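November, back from Skirkell just after six. Feet wet, tea on. Kusum Tripathi had talked me into going over to help get the display fruit sorted into crates for the Skatness hall, and I said yes before I had asked how much of it there was. She said 500 pieces. Rekha's list says 679. I believe neither of them.

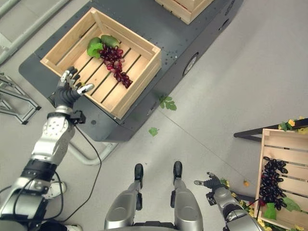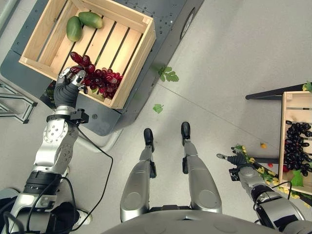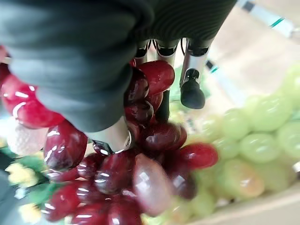
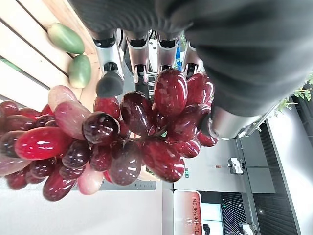
Red grapes, crating day, Skirkell.

I will say the grapes are better than I expected. From the doorway I took them for the real thing, and I'd gone in determined not to. Up close they are far too shiny, and no grape I ever bought had that lacquered look, but they run from nearly black through to a silly pale pink and somebody took trouble over that. The mangoes convince me less. Mottled green with a bit of yellow, fair enough, but pick one up and it weighs nothing.

Kusum's idea is that a bunch of grapes and a couple of mangoes in a slatted crate says "harvest". To me it says two things that have never grown in the same field, and certainly not here in November. I said so. She told me people don't look that closely. Then why are we fussing over which way the bunch lies? It went in slantwise, then it went in straight, and Rekha had it slantwise again before I'd got my coat off.

The crates I do like. Plain pale pine, gaps in the bottom, nothing painted on them. Keyvan thinks they want straw in. I think straw will go through the gaps and I'll be the one sweeping it up.

Leaves on the floor as well. They come off if you so much as breathe on them, and Ahuja's want 300 for the lot - for that I'd expect the leaves to stay on. Jade says a dab of glue would do it. Jade said that about the bunting too.

Keyvan has it in his head that the Meluvton people will pay to borrow everything once Skatness is finished. He has said this about the trestles and the urn and the big tablecloths, and I have yet to see a penny.

Back on the early bus tomorrow for the rest. Take own scissors, the tape, and something to eat that isn't made of plastic. Ring Rekha about the key before nine.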